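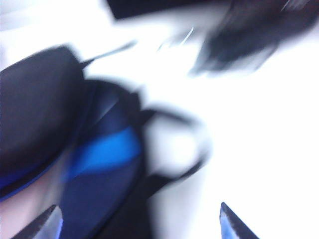

July, late evening

Fourteen hours up and I don't want to go to bed yet, so I'm writing this down while it's fresh. The blur gate works! I've been promising myself I'd build it since spring and today I sat down after breakfast and just did it, with the door closed and the phone in a drawer.

The problem, for whoever I am when I read this back next year. The perception node takes every wrist image as it arrives and asks the segmenter for a mask, and the segmenter is an obliging thing. Give it a smear and it gives you a mask of the smear, with a confidence score that looks perfectly healthy. Then the grasp planner takes the mask, fits its little ellipse, and picks an approach angle from whichever way the streaks were running. I had a whole folder of logs where the planned angle swung wildly for a moment and swung back, and for weeks I blamed the planner. Poor planner. It was doing exactly what it was told.

I pulled up frame 1368 this morning, my favorite terrible frame. Navy bag, royal-blue stripe, black strap loop ghosted into a doubled curve, and everything streaking toward the upper right over white so blown out that there's nothing on it to hold on to. Both fingertips are poking up from the bottom with the loop between them. I love this frame. If you wanted to torture a segmenter you couldn't design a better one. The strap is half transparent, with the white coming right through it, so is that pixel strap or background? The old code said strap in one half of the doubled curve and background in the other, and then reported the loop as two separate objects. The dark blotch in the upper right got folded into the bag as well, which pushed the centroid right out over the white.

So, the gate. My first idea was the obvious sharpness score, variance of the Laplacian over the full image, drop anything below a threshold. I had it running before ten and it was useless by half past. White surface with no texture scores as blurry even when the camera is standing still, so it threw away half my good frames along with the bad ones. I got grumpy and ate a peach over the sink.

Second idea, and this is the one that stuck: stop asking the image and ask the arm. I already know how fast the wrist is moving! The joint velocities are sitting right there on the bus, the exposure time is in the camera header, and with the hand-eye calibration it's a few lines to predict how many pixels a point at table depth will travel while the shutter is open. If the prediction is more than 5 pixels, the frame gets flagged and the planner never sees its mask. It keeps the last good one and carries it forward through the kinematics until a clean frame comes along. No learned anything. It's just geometry, and it runs so fast that I had to check twice that it was being called.

Of course it wasn't quite that easy. The image timestamps in Akex are stamped on arrival and the joint states are stamped at the source, so the two clocks disagreed, and the gate was flagging the frames just after the fast ones. I only spotted it when I plotted predicted blur next to the streak lengths I'd measured by hand and saw the same shape twice, one copy shoved over to the right - a beautiful plot, I nearly printed it. I put in a fixed offset for now. The proper fix is to stamp at mid-exposure, and I've written that on the whiteboard in red so that I feel bad every time I walk past.

After lunch I replayed the whole Drirnstead set through it. The angle plot used to look like a seismograph and now it's a calm line with little steps where a fresh mask comes in. I watched it scroll by for far too long. Frame 1368 came up and got flagged, with the predicted streak direction drawn over it as a thin green arrow, and the arrow lay right along the streaks in the dark blotch. I made an undignified noise.

What I still don't like is the carry-forward. It assumes the thing being looked at stays put, fine for a box, much less fine for a soft thing with straps. A loop can flop over the moment a finger brushes it and then my carefully propagated mask is a mask of where the strap used to be. I think the answer is to let the mask's uncertainty grow with each skipped frame, and grow faster near thin parts, and once it gets too fat the planner has to slow the arm down and wait for a clean look. That closes the circle nicely: perception asks control for a steadier view. Right now the two hardly speak to each other. The hook for it is already in Evitz, there's a speed scale topic that nothing publishes to.

Exposure is the other thing. With that much white in view there's light to burn, and the shutter could be far shorter. I went digging in the camera config and found auto-exposure metering on the center of the image, with a floor on the shutter time that I must have copied over from the Hrynyshyn setup, where the lamps were dim. One line! All those smeary frames, and part of the cure was one line in a file I wrote myself. I changed it but haven't recorded anything with it yet, so no celebrating on that score.

Also fixed while I was in there: 2 leaking subscribers and a unit test that had been passing by comparing a thing to itself.

Tomorrow
- mid-exposure stamps, properly, and take the offset out
- record 3 short runs with the new shutter floor, same motions as before
- mask growth on skipped frames, try it on the strap first
- write the gate up in the readme before I forget why it's 5

It's cooled off outside and I've got the window open. I keep thinking about that growth term. For the thin parts I could use the distance transform of the mask, it's already computed for the ellipse fit and then thrown away. Small values mean thin, thin means floppy, near enough. I'll put that on the list too and then I really am going to bed.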